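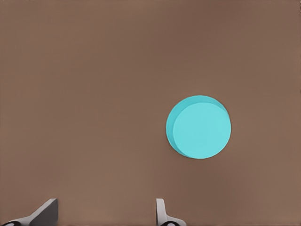
Hilkka Vainio asks whether the Borudent sim kit is worth paying for if you already have a physics engine and a gripper model. Short answer: depends on how much you dislike writing camera configs.

Day 2 with the trial license, 7 October 2020. The task is the stock one: cyan puck, brown table, two-finger gripper, wrist view. Install took some 400 seconds on the Ultville workstation. The docs still describe the January release, so half the flags in them are wrong.

What you pay for is the reset logic and the logger. Ran 100 episodes overnight and every one has a complete joint log. My old Ševčík scripts drop a file now and then and never say which.

What I don't like: the wrist camera offset is a fixed preset. You can pick from three, you can't type in your own. Support says custom offsets are "planned" — no date given.
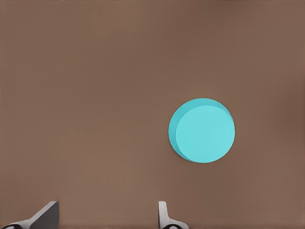 Wrist view, default task, fingers open, puck up and to the right.

The table is close to featureless. Fine for checking a controller, thin for training anything visual. Texture packs are a separate purchase.

Next up is the same task in the Alasov kit, same gripper width, same seed list if it accepts one. Will post the config diffs in this thread.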